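Room Attendants, Part-Time and Weekend - Femness House, Tultunmont

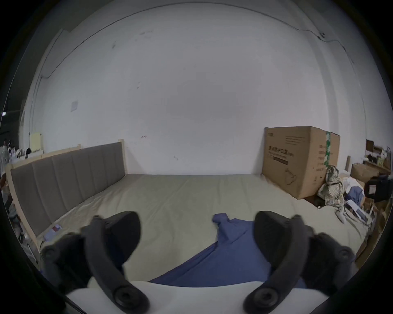

A guest bed with its fitted sheet and a blue cloth.

Femness House is seeking room attendants to join its housekeeping department. The residence offers 205 furnished rooms to short-stay and long-stay guests and is operated by Prindura Lodging Services.

Duties

Attendants work in pairs and are assigned up to 13 rooms per shift. The work includes:

Sorting and folding clothing and blankets left on beds
Changing and smoothing fitted sheets
Brushing upholstered headboards and wiping their wooden edging
Returning guests' belongings to shelves and drawers
Recording damaged or stained linen on the room sheet

Personal items are not to be discarded under any circumstances. Articles found in vacated rooms are handed to the front office with the room number attached.

Hours and Pay

Positions are available for 16 hours per week. Shifts begin at 8:30 a.m., and all attendants are expected to work every other Saturday. Pay is set according to the Prindura hourly scale, a copy of which will be supplied with the interview letter. Uniforms and one meal per shift are provided.

Requirements

Applicants must be 18 or over and able to lift a mattress corner repeatedly during a shift. Previous housekeeping experience is welcome - it is not required. New staff complete 12 hours of paid training in the Ghanem Wing before being assigned to a regular floor.

How to Apply

Application forms may be collected from the front office or requested by mail. Completed forms should be returned by the end of February, together with the names of two references. Applicants selected for interview will be contacted in writing.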